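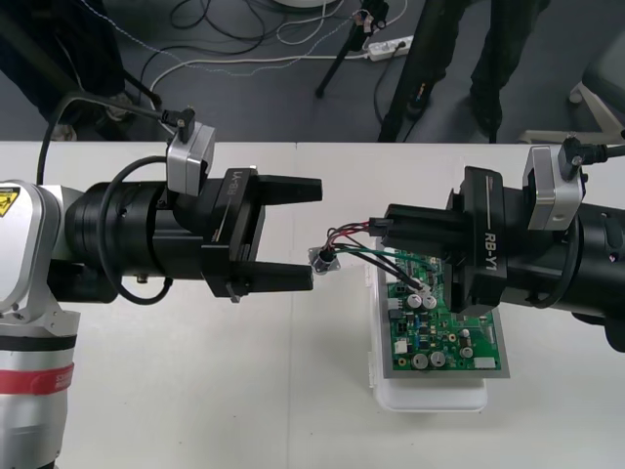
Connector work on a circuit board, two-arm cell. The right gripper is holding the plug.

Shared Bench Rules: Frequently Asked Questions

Who do these rules apply to?
Anyone who works at a two-arm bench in the Skarkunar lab, including visitors from Prultska.

How close can I stand while the arms are moving?
Stay behind the table and keep your hands off the tabletop. If you need to reach in, stop both arms first and say so out loud.

Who holds the stop button?
The operator on shift. It can be handed over, but only while both arms are stopped.

Can the arms plug in a connector on a powered board?
No. Boards are unplugged before they go on the tray and stay that way until the arms are parked.

Where should an arm grip a wire harness?
On the connector housing — never on the wires. If the grip slips, open the fingers and start over.

What is the speed limit?
25 percent of full speed for any task with both arms over the same tray. New programs run at 9 percent for the first 4 cycles.

Do I have to check the camera cables?
Yes, at the start of each shift. Move each wrist through its full range at low speed and watch for pulling or snagging.

What about cables on the floor?
Keep them out of the spot where the operator stands. Power strips stay where you can reach them without leaning over the bench.

A board was dropped or scratched. Now what?
Tag it and fill out form 38. Don't put it back on the tray.

Who approves exceptions?
Sushil Khurana for speed limits, Welington Seixas for everything else. Ask before the shift starts.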